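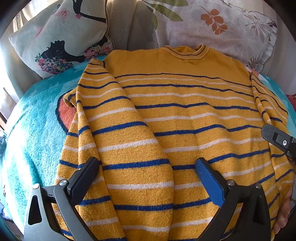

A mustard-yellow sweater with a ribbed crew neck and blue and off-white stripes.

Sweater

Print this article | E-mail this article
Shares: 50 | Comments: 6

A sweater is a knitted garment for the upper part of the body, usually with long sleeves. In British English the common words are jumper and pullover, while in American English the word sweater can mean both the closed kind, which is pulled over the head, and the open kind with buttons or a zipper, which is also called a cardigan. A sweater without sleeves is called a sweater vest in the United States.

Name

The word comes from the verb "to sweat". In the nineteenth century it was used for heavy woolen clothes worn during exercise, by rowers among others, to make the body warm and to lose weight. Later the name stayed with the garment, also when it was worn for other purposes.

Construction

A knitted fabric is made of loops, and each row of loops is held by the next one. For this reason it stretches more than woven cloth and returns to its shape when it is released. A sweater can be made in separate pieces, normally a front, a back and two sleeves, which are sewn together at the end. It can also be knitted in the round, as a tube, and then there are no seams at the sides. Some hand knitters begin at the neck and work down. In this method the length can be tried on the body before the work is finished.

In factories there are two main ways. In the first, called cut and sew, a large fabric is knitted, the parts are cut from it, and the edges are closed with an overlock seam. In the second, called fully fashioned, every part is knitted directly to its shape. The second way wastes less yarn but takes more machine time, and it is found more often in expensive garments.

The edges at the neck, the wrists and the waist are usually ribbed. Rib is formed by changing between knit and purl stitches in the same row, and it is more elastic than plain knitting. A ribbed neck must be able to open enough for the head and then close again.

Necklines

The crew neck is round and lies close to the base of the neck. The V-neck is often worn over a shirt with a collar. The turtleneck has a high tube which is folded over, and the mock turtleneck has a shorter tube without a fold. The boat neck is wide and runs almost from one shoulder to the other.

Stripes and patterns

Horizontal stripes are the simplest pattern in knitting, as the yarn is only changed at the beginning of a row. When the stripes are narrow, the unused yarn can be carried along the edge. When they are wide, it is usually cut, and the ends are hidden inside the fabric. In circular knitting each round is in truth part of a spiral, so a small step appears where the color changes. Knitters place this step under the arm or at the side.

Patterns with two colors in the same row are made by stranded knitting, where the second yarn passes behind the work. Such fabric is thicker and warmer – but also less elastic.

Fibers

Wool is the traditional material. It keeps warmth well and can take up a good amount of moisture before it feels wet. Cotton is cooler and heavier, and it loses its shape more easily. Acrylic is cheap and simple to wash, but many acrylic sweaters form small balls on the surface, known as pills. Blends of two or more fibers are very common.

Care

Woolen sweaters are washed by hand or with a wool program, in cool water and with a mild soap. Heat and rubbing can cause felting, and a felted garment cannot be brought back fully to its first size. After washing, the water is pressed out in a towel and the sweater is dried flat. A wet sweater on a hanger becomes longer from its own weight, and the shoulders may get marks. For storage it is folded. Clothes moths lay their eggs on wool, above all where it is not clean, therefore it should be washed before it is put away for the summer.

See also: Cardigan; Knitting; Rib stitch; Wool

Last changed: Tuesday, September 11, 2018

Print this article | E-mail this article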